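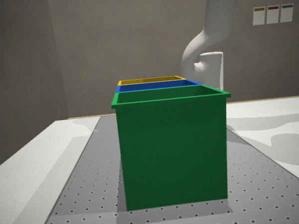 Sarmiento, 9th January

Manuals > Clisis sorting cell > Section 4: Placing the bins

Search this manual Go Clear

4. Placing the bins in the simulated cell

Read this section before you touch the real cell. The Wukance planner lets you lay out the bins on screen first, and it will tell you the layout is "valid" much sooner than you should believe it. Valid means that nothing overlaps. It does not mean that the arm can reach into anything.

The layout used in this section is the single row: green in front, blue behind it, yellow at the back, all on the perforated plate. Hondent ships it as the default. I would not have picked it, but most cells start from it, so most of the trouble starts from it too.

4.1 Before you start

1. Open the cell file and save a copy under a new name. The planner has an undo button. Do not rely on it after moving a bin.
2. Set the plate as the parent for all the bins. If a bin is parented to the table it will stay behind when you shift the plate.
3. Park the arm. The park pose is number 15 in the pose list.

4.2 Setting the row

1. Place the green bin first, with its base flat on the plate. Type the height in as zero - dragging it down by eye leaves a gap too small to see and big enough to upset the physics.
2. Place the blue bin behind it on the same axis, then the yellow bin behind that.
3. Set the spacing between bins to 60 mm, measured rim to rim. The planner measures center to center unless you change it under Units.
4. Look at the row from the front at a low angle. You should see the rims of the two rear bins over the green one, and not much else of them.
5. Switch to the top view and check the row again. From the front, a bin that is slightly turned can pass for straight.

NOTE: The colored stripes on the wall cards are muted and are no guide to bin color. Go by the bin names in the object list.

CAUTION: With the row set this way, the front view hides the end of the arm when it is down behind the bins. Do not approve a motion from this view alone. Add a side view and run the motion again at low speed.

4.3 Checking reach

1. Run the reach test on one bin at a time. The "all bins" option stops at the first pass and reports the whole row as good. Hondent calls this expected behavior.
2. Watch the elbow as well as the tool. In our tests the tool cleared the rim every time and the joint housing did not.
3. If you get error 209, the target is inside a bin wall. Lower the target or move it toward the middle of the opening.
4. If you get error 479, restart the planner. The reference list says "path conflict," but I have seen it in a cell with one bin in it.

4.4 Carrying the layout over

Export the bin positions and fix the real bins using the plate holes. The export does not snap to the holes, so expect to shift each bin a little and then type the measured positions back into the file. Skip that last step and your simulation describes some other cell.

Repeat the reach test on the corrected file. The October release claims to do this for you on import. Run it by hand anyway.

Section prepared by Macarena Quintana

Reader comments (3)

platehole
Rim to rim was my problem, thanks. Spent a whole afternoon on center spacing.

D. in maintenance
Error 479 came back after the restart for me. Deleting the parked pose and making it again got rid of it, no idea why.

kestrel_b
Would a side-by-side layout avoid the elbow trouble? The manual only gives the row.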